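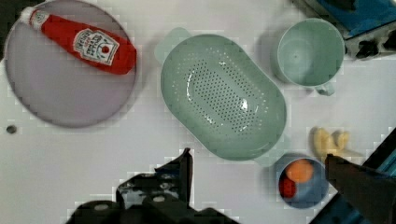 Wrist cam, table set B: plate w/ ketchup bottle, green colander, cup, bowl w/ fruit.

Fri 7 April, Traltdale bench

Goal today: find out if the wrist-only policy really needs the color augmentation or if we just got lucky in December. Fasil thinks lucky. Two checkpoints, both trained 3000 steps past the Hundby baseline, same seed, aug on / aug off. Nothing else changed (checked the config diff twice).

Task = bottle off the plate, set down on bare table. 40 trials each. Kaja resetting, me on the stop button.

Aug on: fine on the approach, slow to close. Tends to wait over the white cap end, then commits to the label. Grasping by the wide end would be better, no idea how to bias that without relabeling.

Aug off: faster, but goes wrong as soon as the overhead light changes. Drifted toward the little dark bowl a few times, guess is it locks onto the red thing in there. Need to log that seperately from plain misses, at the moment both are coded F2.

Numbers not in yet, don't quote anything from this page.
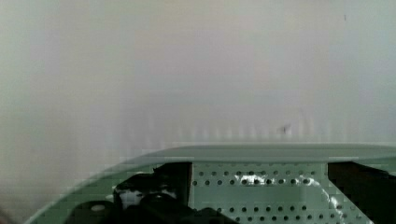 Blank-view check. Idea from Fasil Tamiru: give the policy views with no target in them and see what it outputs. Should be near zero motion. Aug off keeps commanding small moves, aug on mostly sits still. My worry is the reference views aren't as blank as we treat them. There's a dark smudge on the wall right of center, and the glare over the holes in the green part is brighter than anything on the wall. Either could be a feature it is holding on to. Mask the lower third and rerun, then wipe out the smudge in software and rerun again. Up to 900 views per condition, otherwise the spread is useless.

Also: the Priedītis split still has the old crop. Don't mix it in untill the crop is fixed, cost us a whole morning last time.

To do
- split F2 into miss / wrong object
- masked rerun, both checkpoints
- move bowl to other side of table, repeat aug off only
- ask Kaja Butkienė where the Flaltthorpe logs went, folder is empty on my end
- exposure locked or auto? Config says locked, I don't believe it

Stopping here, disk at 80 percent and the arm needs homing.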